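Derden cell, fault pictures

On Saturday the Derden cell stopped by itself 2 times during the sorting of sockets and chargers. The log shows 2,555 picks before the first stop. Wendelin Egger and I looked through the cell afterwards.
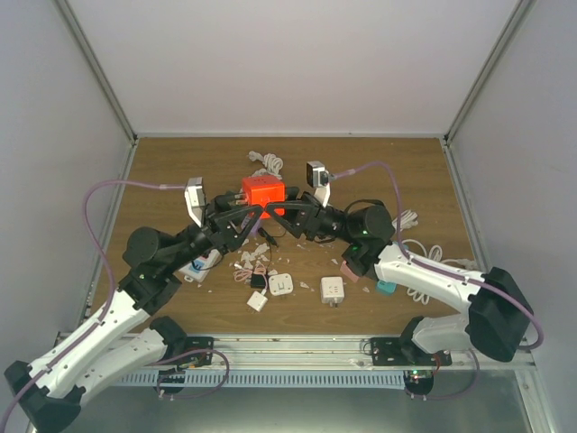
Two arms, power adapters and cables on the table.
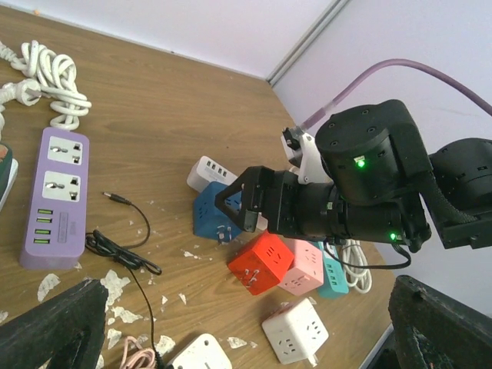
The fault was a torque limit, code 21 – the left arm pulled against the right one and neither let go. Hatice Akyol has lowered the limit. Please keep the door closed until she has signed the sheet.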